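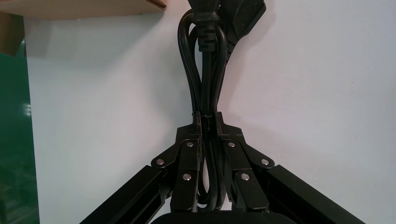 Judit Major's objection to the April version of these notes was that a gripper controller has no business knowing what it is holding: give it a width, give it a force limit, and leave the rest to the planner. The objection is a fair one and the lab code at Clulville was written that way for two terms. Week 7 works through the cases in which it holds up and the one in which it doesn't.

Week 7: Grasp state for deformable linear objects
Robot Software, Girville stream
Revised Tuesday, June 2, 2026

7.1 Scope

Cords, cables, hoses and straps are treated together as deformable linear objects (DLOs). The lab item is a bundled power cord with a plug at one end and an appliance connector at the other. You will need the frame conventions from Week 3 and the state machine from Week 5. Tactile sensing is not covered. Neither is untangling, which Alois Gisler takes in Week 10.

7.2 What the controller reports

The Unano driver publishes three values per cycle: finger opening, motor current, and a moving flag. The stock wrapper turns these into a single boolean:

holding = (not moving) and (opening > w_min) and (current > i_hold)

For a rigid block the boolean is adequate. The opening settles at the width of the block, the current rises, and both stay put until release. A cord bundle behaves differently in two ways.

First, the strands can rearrange under load. The opening may keep falling slowly after contact, so the moving flag chatters and the boolean with it. A planner that polls once will read whichever value it happens to land on.

Second, a positive reading says only that something is between the fingers. It does not say how many strands are there, or whether the ones there carry the rest of the bundle. A pinch on one outer loop and a pinch on the whole bundle can produce openings that overlap once noise and compression are allowed for.

Filter the first problem in the driver. Do not try to filter the second; it needs another measurement.

7.3 Settling test

Replace the moving flag with a windowed test on opening. In the lab code the window is 18 samples and the grasp is declared settled when the spread over the window is below epsilon. Epsilon is set per object class in grasp_classes.cfg. Start from the value given for "soft" and adjust.

Three outcomes are possible:

SETTLED: spread below epsilon, opening above w_min
CREEPING: spread above epsilon, opening decreasing
EMPTY: opening at or below w_min

CREEPING is not an error state. It may be left by timeout as well as by settling, and the timeout must go to RECHECK, never directly to LIFT. Most of the marks lost on this exercise last year were lost on that one transition.

Thin single strands are a known weak point. If w_min is larger than the compressed strand, a good grasp is reported as EMPTY. Measure the strand before choosing w_min.

7.4 Perception from the wrist camera

The extra measurement comes from the wrist camera, with the fingers always in view. Their pose in the image is a function of opening alone, so a finger mask can be rendered from the driver state and removed before anything else is done. The mask should include the linkages and the rivets. Bright rivets against black plates produce strong corners, and a feature tracker left to itself will fasten onto them and report that nothing is moving.

What remains is cord, background and shadow. Against a white wall the cord is easy to threshold: it is much darker than anything behind it. Two complications follow.

Cord against finger. Both are black. Intensity gives no usable boundary at the pinch point, which is the place where you most want one. Do not attempt to segment there. Segment above the fingertips and below them, and infer the connection.

Cord against shadow. The shadow of the connector and upper strands falls on the wall to the right of the bundle, slightly offset. It is grey and soft-edged. A threshold set too generously joins it to the bundle and makes the bundle wider than it is. A gradient check on the outer contour removes most of it; cord edges are steep, shadow edges are shallow.

Restrict processing to a region of interest centred on the fingers. Otherwise the green panel at the left and the cardboard at the top left will enter the mask under some exposure settings. Glare on the panel also upsets auto-exposure, so fix the exposure before collecting anything.

7.5 Features

Compute four quantities from the cleaned mask. More can be added, but report results on these first.

(a) Crossing width. Total cord pixels along a horizontal line just above the fingertips, divided by the expected width of one strand. Treat the result as an estimate of strand content and keep it as a real number. Overlapping strands hide each other and the figure will read low.

(b) Enclosed area. Area of background fully surrounded by cord. A loop bowing away from the bundle and rejoining it, as at the left of the opening figure, gives a large value. Loops matter to the planner as they can catch on fixtures during transfer.

(c) Lower content. The same as (a), below the pinch, between the finger plates. Cord in this space can foul the linkages when the gripper opens.

(d) Truncation flag. Set if the mask touches the upper border of the image. When it is set, the extent of the object is unknown. Both connectors in the opening figure run off the top, so no statement about overall length is available from that view.

Feature (d) is the one students leave out. A planner that takes visible extent for true extent will plan a transfer with too little clearance – the heavy end of the item may well be the part out of view.

7.6 Grasp record

The controller and the camera results are merged into one record, published on change:

state: SETTLED | CREEPING | EMPTY
opening: mm
content_above: real
content_below: real
loop_area: px
truncated: bool
stamp: time of the older of the two inputs

Note the last field. Stamping with the newer input hides camera latency, and the planner then trusts a mask taken before the fingers had closed.

Here Major's position can be put more exactly. The driver still knows nothing of cords; it supplies opening and current. The record sits one level above it. She accepts the layering and still disputes the per-class epsilon, which she would move into the planner. Gisler keeps it where it is on grounds of cycle time. Either is accepted in the assignment if defended.

7.7 Consequences for planning

If truncated is set, inflate the attached collision body upward to the maximum length for the class, and limit lateral acceleration.
If loop_area is above threshold, forbid approach paths within one loop width of any fixture on that side.
If content_below is above threshold, open in two stages: partial opening, short retreat, full opening.
If content_above is well under the class value, go to RECHECK.

RECHECK rotates the wrist and takes a second view. A narrow bundle seen edge-on and a partial grasp look alike from one side and usually part company after rotation.

7.8 Lab exercise

The Stöckli archive on the course server has 3,000 wrist images with matching driver logs. A labelled subset of 63 is provided for tuning. Work in pairs.

1. Implement the settling test and plot opening against time for 11 logs of your choice, including at least one that never settles.
2. Render the finger mask from opening. Show one failure.
3. Compute features (a) to (d) on the labelled subset and give the error for (a).
4. Publish the grasp record and demonstrate the CREEPING to RECHECK transition.

Hand in code and a report of no more than four pages. Tuning on the unlabelled images is permitted; labelling them by hand is not.

7.9 Reading and corrections

Reread Section 5.4 on timeouts before starting item 4. In the printed handout the inequality for EMPTY has the wrong sign. The version in 7.3 is correct, and the unit tests use it.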